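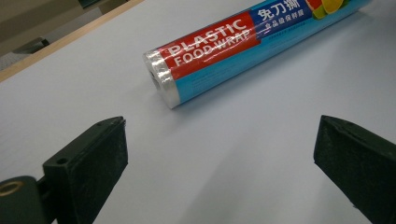

Trarkden Kitchen Waste Diary, household table. The dataset holds 1625 diary entries from homes in Skotthorpe, written down by the people who did the cooking. Each row is one item thrown away, with the reason given and how it had been stored. Storage is a short code: tin, jar, paper, box, or wrap, the last meaning plastic food wrap off a roll like the one lying on the pale table. Foil has its own code and is never merged with wrap.

Files
entries.csv — one row per item
homes.csv — one row per home, 60 in total
codes.txt — storage and reason codes
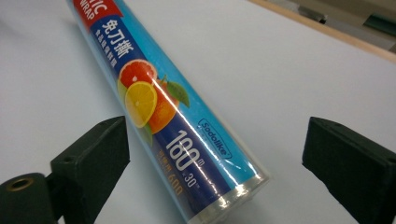
Weights are in grams, from kitchen scales handed out in June. Scales read to the nearest 5 grams, so small items such as herbs and garlic are often entered as zero. Leave those rows in. A zero means a light item, and a blank means it was never weighed.
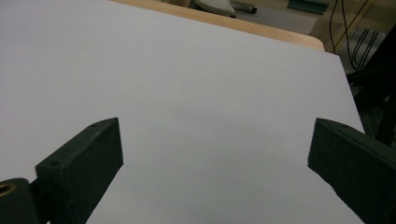
Can the entries be linked to a street or an address?
The address field was dropped before release, and homes carry a random number that changes with each version.

Known problems
Bread is over-reported in the first week. Eight homes stopped writing before the end — they are marked "short" in homes.csv. Tea leaves and coffee grounds were meant to be left out, but some homes put them in anyway.

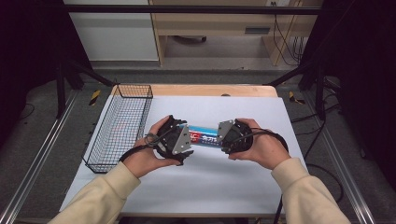

Spelling in the notes column is as written. The Tekleab script in the tools folder will tidy plurals and common slips if you need it.

Contact: Rui Henriques, Bronder office. Please quote the version number when reporting an error.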